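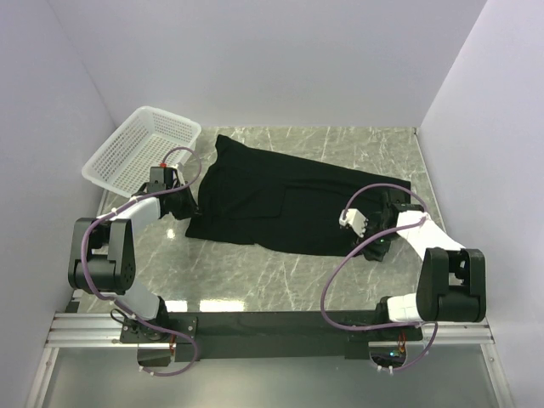
Sonescombe Garment Handling Cell — Progress Report, January
Prepared by Nosipho Pillay for Kristine Lumbao, Skerkeo
Last updated: Friday, 4:15 p.m.

Status

The two-arm cell is back in service after the cable work approved last quarter. Both arms run from the shared crossbar at the near edge of the table. The mounting bolts were re-torqued and marked, and no movement was found at either base.

Cable routing

The gripper cables on both arms were replaced. The old ones had worn at the elbow, where a tie held them too tightly against the housing. The new purple cables are left with a free loop at the gripper and another below the crossbar. Pieter Xaba cycled each arm 200 times through its full reach with no dropped signals. The loop on the right arm is still wide and hangs over the table. It will be shortened once we have confirmed that the wrist can make its full turn without pulling on it.

Grippers

Finger alignment was checked with the Ngubane gauge and reset on the left arm. Closing force is now 6 N on both sides. Dark garments are used for the current runs, laid flat on the table, with the white perforated basket kept at the back left. Anathi Tshabalala logged 40 runs after the reset. Five ended in a lost grip, all at a thick seam.

Open items

Glare from the tabletop still upsets garment edge detection near the crossbar. A matte sheet is on order from Nemik — delivery is expected before the next report.

The weekly check now covers base bolts, cable ties, finger wear and connectors. Palesa Ngcobo keeps the log and signs it off.

No change to the budget is requested. One spare gripper cable remains in stock, and we plan to order a second from existing funds.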